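4. Pitching the Gesudska on snow

Read section 3 (Packing the pulk) first. The tent should come out of the pulk poles first, with the groundsheet still rolled inside the inner. Two people are needed in any wind. The first few times, practise at home with the mitts you will be wearing.

4.1 Preparing the platform

1. Probe the snow over the whole area with a ski pole. Move if the pole drops suddenly at any point.
2. Tread out a platform with skis on, then again in boots.
3. Leave it for 30 minutes to harden.
4. Mark the windward side with a ski stood upright.

Note: The platform should be wider than the tent on all sides, or there will be nowhere to put snow on the valances.

4.2 Raising the tent

1. Clip the windward guy to an anchor before the tent leaves its bag. Keep it clipped until the tent is back in the bag.
2. Lay the tent flat with the door facing downwind.
3. Slide the poles into the sleeves from the door end. Push them; pulling will separate the sections.
4. Lift from the windward end and peg the four corners.
5. Peg the remaining guys and tension them by hand only.
6. Shovel snow on to the valances, starting on the windward side.

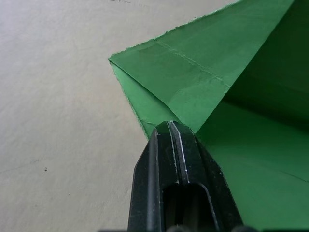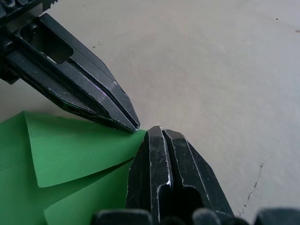
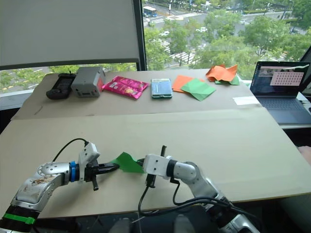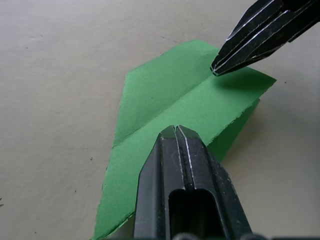
Figs 5 to 8. Green sheet, four views.

CAUTION: Do not touch bare metal pole ends without gloves below minus 31 °C. Skin will stick.

4.3 Porch and stove

1. Dig out the porch to knee depth. This makes a seat and a sink for cold air.
2. Stand the Cai stove on its board at the lowest point of the porch.
3. Open both top vents fully before lighting, and check them for frost every time you refuel.

WARNING: Carbon monoxide kills. Never run a stove with the vents closed, and never refuel a lit stove.

4.4 In a storm

Build a snow wall 2 metres upwind of the tent. Clear drift from the lee side regularly, including at night. Use a plastic shovel close to the fabric.

If a pole breaks, see section 7. Spare sections are part number 227 and fit all Brisomholm tents except the Flutgate, which has thicker poles.

Revised 21 July 2019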